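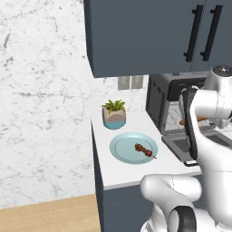
Figure 3. Toaster oven with the door open, below an upper cabinet.

Section 3: Mounting the Otano Light Bars

Read this section through before you start. The set contains 2 light bars, one power supply, one link cable, a touch switch, mounting clips with screws, and a strip of cable holders. You will also need a pencil, a tape measure, a small Phillips screwdriver and a drill with a thin bit for pilot holes.

Each bar is 335 mm long and runs on 12 volts from the supplied power supply. The light color is fixed at 4000 K. It can be dimmed but not made warmer or cooler.

CAUTION: Use only the power supply in the box. Do not wire the bars directly to household current. Do not cut or shorten a bar.

CAUTION: Do not mount a bar, the switch or the power supply directly above a toaster oven, kettle, rice cooker or coffee maker. Heat and steam shorten the life of the diffuser and can loosen the adhesive on the cable holders. If the appliance can be moved, choose its permanent spot first and plan the lights afterward.

3.1 Planning the layout

1. Empty the lower shelf of the cabinet. Screws that are too long for a thin cabinet floor will come through, and it is easier to see this with the shelf clear.
2. Measure the thickness of the cabinet floor. Use the short screws (bag A) for thin panels and the long screws (bag B) for all others.
3. Hold a bar against the underside of the cabinet, close to the front edge, with the diffuser facing down. Light from the front edge falls on the work area. Light from the back edge mostly falls on the wall.
4. If the cabinet has a light rail, place the bar directly behind it.
5. Mark both ends of the bar in pencil. Repeat for the second bar.
6. Check that the link cable reaches between the two bars without being pulled tight.

Note: On a glossy or polished countertop, a bar mounted at the front may show as a bright line of reflection. Try the bar in a few positions with the power on and a helper holding it before you drill. 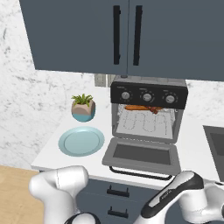
Figure 4. Two-door upper cabinet over a countertop oven, with an outlet plate on the wall at left.

3.2 Fitting the clips

1. Place a clip a short distance in from each pencil mark.
2. Mark the screw hole and drill a shallow pilot hole. Wrap a piece of tape around the bit as a depth stop.
3. Screw the clip in by hand until it sits flat. Do not overtighten. Particleboard strips easily.
4. Press the bar into the clips until both click.
5. Pull down gently on the bar. If it comes free, remove it and check that the clips are in line.

3.3 Connecting the cables

1. Leave the power supply unplugged.
2. Push one end of the link cable into the socket on the first bar and the other end into the second bar. The plugs fit one way only.
3. Connect the touch switch to the free socket on the first bar.
4. Connect the power supply lead to the switch.
5. Run all cables along the back edge of the cabinet floor and fix them with the cable holders. Wipe the surface clean and let it dry before you stick them down.
6. Plug the power supply into a wall outlet you can reach after installation. Do not share an extension cord with a heating appliance.

3.4 Testing

1. Tap the switch once. Both bars should light.
2. Hold your finger on the switch to dim. Let go at the level you want.
3. Tap again to turn off. The last level is kept unless the power is cut.

If only one bar lights, unplug the power supply and reseat the link cable. If neither lights, test the outlet with a lamp, then check the switch lead. Flicker at the lowest setting usually means a plug is not fully in.

The older Gedent touch switch will not work with these bars. Owners replacing a Gedent set should remove the old switch and its lead completely.

For missing parts, write to the Otano service desk, attention Mei Hutchins, and include the lot code from the end of the box.

Section revised November 25, 2020. Cleaning and diffuser replacement are covered in Section 4.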